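Nuvico packing hall, Castard site: the two-arm cell

A short gallery on the kitting cell and the people who run it. Text by Benoît Tessier, process engineering. Last revised in July.

The Castard site packs small parts kits for Trnka and Jerkell. Until last year every kit was filled by hand at long benches, 200 kits to a shift on the slower lines. The cell took over placing parts in trays. Counting, bagging and final checks stayed with the operators.

Seven people worked the benches before the change and seven work in the hall now. Their tasks are different. Clotilde Besnard moved from filling to cell supervision, which means she loads trays, clears faults and signs off each changeover. She reports less wrist strain and more walking.

Setting up a new kit takes longer than the supplier's sheet suggests. Part positions have to be taught, tested at low speed and then tested again with a second operator present. Léonie Riviere keeps the fault log, which stood at 3176 entries at the last count — most of them dropped or tilted parts, a few of them cable snags. 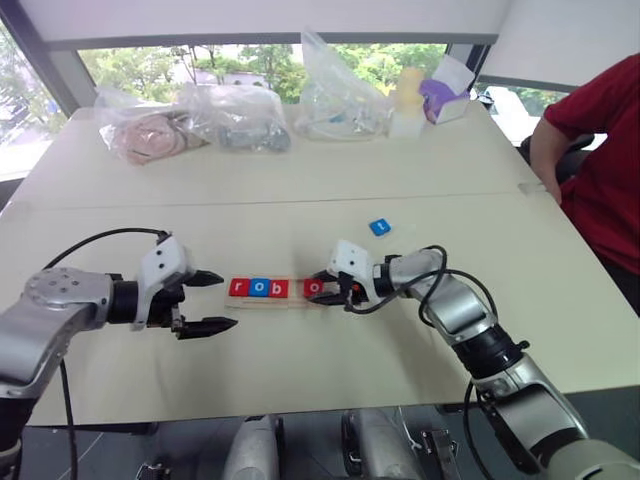 Fault entries are read out at the 7 a.m. handover. Before the cell, handover was a matter of stock levels and who was on which bench. It now runs longer, and operators have asked for that time to be shown on the rota. Telma Echeverría has agreed to this for the day shift. The night shift is still under discussion.

Training is the part we underestimated. The first course covered stopping, restarting and safe reach distances. It did not cover how to judge whether a fault will clear itself, and operators called maintenance for nearly everything. A second course, written by Anatole Delorme with two of the former bench staff, deals with gripper alignment and tray seating.

Pay grades were reviewed after the second course. Operators who pass it move up one grade. Bench work on short orders (fewer than 900 kits) continues by hand, as teaching a new layout for those takes more time than it saves.

Questions about the cell go to process engineering, ground floor.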